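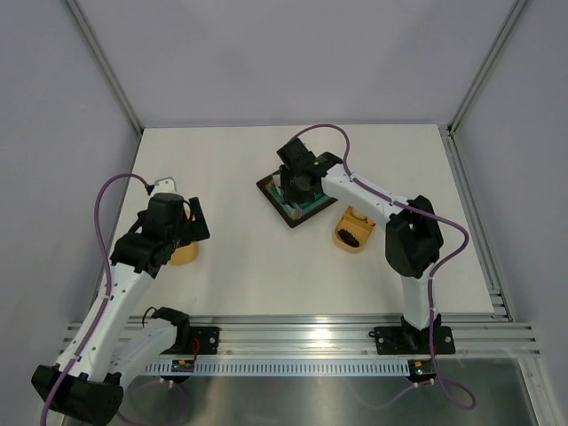
The two-arm cell, with the tray in the work area.

Progress report to Enon, project Bolura
Prepared by Agustina Orellana, December 5, 2022

Work done in this period

The main work was on the planner for two arms. Until the last report each arm had its own planner, and a simple lock let only one arm enter the middle of the table. This was safe but slow. The new version plans both arms together and checks the distance between them along the whole path. Pylyp Mykhailiuk wrote the checking part and it now runs inside the control loop, every 26 ms.

The cables were not in our collision model before. We now add a soft margin along the upper link and the elbow of each arm, where the purple cable goes. The planner can enter this margin but it pays a cost for it. In simulation we ran 700 pairs of motions and there was no contact between the arms. On the real cell we have run 80 pairs so far, all at reduced speed.

Perception

The tray can now be placed at any angle on the table. Lizelle Masilela changed the pose step so that it uses the dark border of the tray first and looks for the parts only after that. Small pale or shiny pieces are still difficult. We collected some 400 labeled views for retraining, but the labels have not been reviewed yet.

Problems and delays

The log tool lost time stamps when both arms were recording. We found the error late and had to repeat part of the tests. For this reason the full speed tests, promised for this report, are moved to the next one. The budget is not changed by this.

Next steps

- full speed tests of the joint planner
- review of labels and retraining of the part detector
- first version of the operator screen, together with Foulkes

We would like to ask Enon to confirm if the operator screen must also show the planned path, or only the current state of each arm.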